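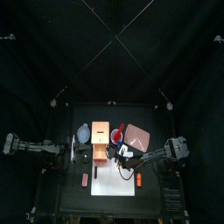
Slide 4 - Desk before sorting

Start with the wooden box. Drawer is pulled out, so ask the room what they would put in it first.

Small items go in the drawer. Spatula belongs in a kitchen - leave it in the pink cup for now and come back to it on slide 6.

Pink tray is for things used daily. Blue bowl is for whatever has no place yet.

Give them up to 13 minutes in pairs. Zinash Belay hands out the Lenham sheets.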